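Can a robot tidy the bathroom shelf yet?
By Anouk Jansen
2021-05-08

Think about the last thing you did before bed. I expect you went to the bathroom, picked up your toothbrush, used it (I do hope you used it!) and popped it back in its cup. It probably felt like no work at all – you may even have been half asleep. Now suppose we asked a machine to do the tidying up part. Could it manage?

The short answer is "sometimes, if we help it a lot". The long answer is much more interesting, so get comfy.

Your hand has 27 bones in it, and skin that can feel a crumb. Many robots have to make do with a gripper, a sort of pinching hand with two fingers that open and close. To find out what a gripper can do, people often hold one themselves and try everyday jobs with it, such as moving small things about on a table near a plastic cup.

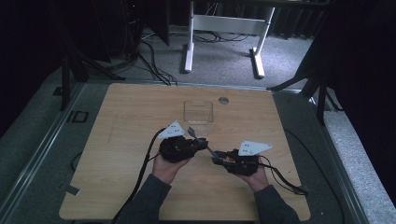 Anouk, my little brother wants to know why they don't just build a robot with proper fingers like ours – Reader from the Zinis book club

What a good thing to ask, and please tell him so. People do build robot hands with lots of fingers, and some of them are marvellous. But every extra finger needs extra moving parts, and every moving part is one more thing to control and one more thing to mend. Two fingers are simpler, and you would be surprised how many jobs you can do with a pinch. Try it at home with just your thumb and one finger!

A toothbrush is a tricky customer, though. It is long and thin, the handle may have bumps and curves, and one end is much more fussy than the other, as you wouldn't want anybody grabbing the bristles. Squeeze too gently and a brush can slip or spin round.

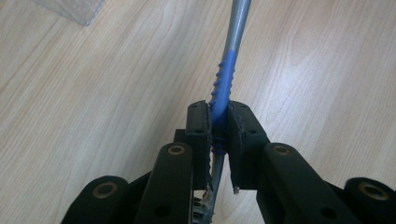

Then comes the thinking part. A robot has to work out where the brush is, which way up it is, and how to turn it so that the handle goes into the cup first. You learned all that when you were tiny, mostly by dropping things. Robots can learn from examples too, but they often need a great many of them, and a new cup or a different table can muddle them all over again.

Sometimes one gripper isn't enough and you want two, so that one can hold on while the other gets ready to help.

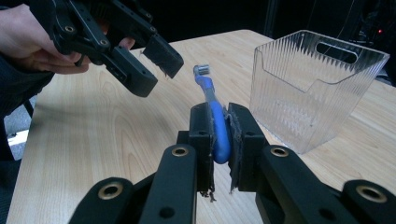
My gran says she'd rather have one that does the washing up, and Anouk Jansen should write about that next – Wurkton reader

Your gran is in good company! Some machines wash up already, of course, but loading all those odd-shaped bowls and slippery spoons is still hard for a robot in an ordinary kitchen. In factories, where the same part arrives in the same place all day long, robots have been doing chores for years. Homes are messier, and I wouldn't stop putting your own toothbrush away just yet.

More to read
Why do vacuum robots get stuck under sofas?
How does a lift know which floor you want?
Who sorts the parcels at night?

Contact us | © Troludetti Young Readers | Back to top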